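From: Tadhg Dunne
To: bellamy-dugout list
Date: 2023-02-21
Subject: Re: Is the triple dying, or are we just getting old?

Ita Fahy wrote:
> My dad kept telling me the triple was the best play in baseball
> and I never understood it until I sat down the line at Bellamy
> Field and watched one happen right in front of me. Now I hardly
> see any. Is it the parks? The outfielders? Are runners just being
> told to stop at second? Somebody on here must have looked into it.
> Also, does anyone remember the league record for a season?

Ita, your dad is a wise man and I have been waiting all winter for somebody to ask this.

I'll take the record first. For our league it's Culon, the year they had that leadoff man who ran like his shoes were on fire, and as a team they hit 132 triples. I went through the old yearbooks in November to check it, and I added up the box scores twice, because the first time I got 139 and got very excited. I had counted one doubleheader and then counted it again from the Sunday paper (the paper ran both games on one page, and so did I). So 132 it is, and it's still a monster of a number! Skeriva finished second that year and they weren't even close.

Now your real question. I think it's all three of the things you said, in different amounts, so let me go one at a time and people can yell at me where I'm wrong.

1. The parks. When Flelen tore down the old place they lost the deepest right-center in the league, and that gap was a triple machine. A ball would get by the fielder, roll to the base of the scoreboard and die there, and you had time to stand up, put your scorecard down and yell at the runner personally. The new fence is closer and it's padded, so the ball comes off it soft and the center fielder is already waiting. Same hit, same runner, and it's a double now. I loved that gap. I sat out there for most of a summer with a bag of peanuts and a pencil.

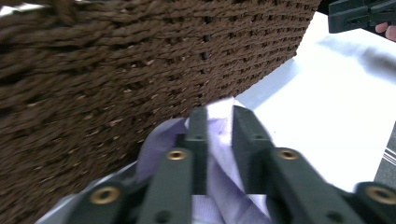
2. The outfielders. They play deeper, and I don't blame them one bit. When half the lineup is trying to hit it over your head, you back up. The trouble is that the classic triple is the liner that splits two guys and keeps going, and a deep outfielder cuts that off on two hops. What you get in exchange is more bloop singles, and I'm sorry, I can't get out of my seat for a bloop single.

3. The stop sign. This is where I get worked up. Third base coaches have gotten careful, and so have the runners coming around first. The thinking is that with nobody out you're already in scoring position at second, so why risk it? I get the math. But go back and watch the way the Culon guys ran. They made up their minds before they hit first base. They cut the bag on the inside corner and never looked at the ball again, only at the coach, and half the time the throw went up the line because the relay man could hear the crowd and hurried. You can't hurry anybody from second base — you're just standing there taking off your batting gloves.

I'd add that lefty hitters get a real head start, and the league has fewer of the slap-and-go lefties than it used to. Bellamy had 2 in the same lineup when I was in high school and it felt like every homestand had a triple in it. It didn't, I checked, but it felt that way.

One more for the trivia people. The biggest crowd I ever saw jump for one was 1345 paid, on a cold night with Skeriva in town, bottom of the ninth, tie game, our catcher. Our CATCHER. The right fielder dove and missed and the ball went all the way to the corner, and the poor guy was chugging around second with his helmet gone and the whole dugout was out on the grass waving towels. He went in headfirst and lay on the bag with his arms around it. Next batter hit a fly ball and we all went home hoarse.

Does anyone have the Flelen yearbooks from before the move? I'm missing three of them and I'd love to split the triples home and away. I'll pay postage both ways and I'll post whatever I find here, even if it blows up everything I said in number 1.

Ita, which one did you see from down the line? Who hit it?

Tadhg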